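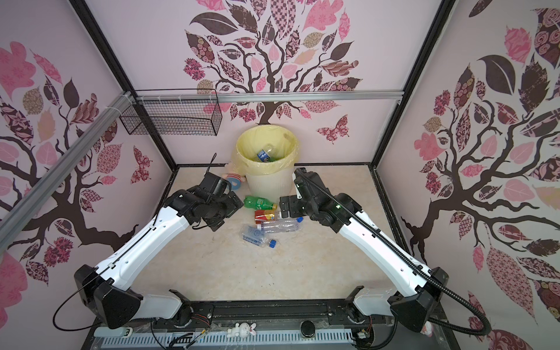

I'm looking for people who are fussy about housework. Seriously! If you've ever re-sorted the recycling after someone else did it, I want to hear from you.

I'm Morven Strachan and I run the home chores study at Milum. My question is pretty simple: can machines do the dull jobs yet, and would you be happy with the result? Picking up empties and getting them in the bin sounds like nothing, but bottles roll, a crushed one doesn't grab like a full-shaped one, and a loose cap is a whole separate headache. My own guess is we're still a good way off - but I'd like to hear it from people who do this stuff every day.

You'd watch 2 sets of short clips (some people tidying, some robot arms tidying) and score each one on our Laizer rating sheet. Then we have a chat about what bugged you. Allow 100 minutes for the lot, done from home on your own computer. You don't need to know anything about robots, and cleaners, shop staff and parents of messy teenagers are all very welcome.

We have 176 places and they're paid, by gift card, after the chat. You need to be over 18 and okay with us recording your voice.

To sign up, write to Morven at the Milum office in Drollisthorpe and tell me which chore you'd hand over first. Sign-up stays open until October.

Posted May 11, 2020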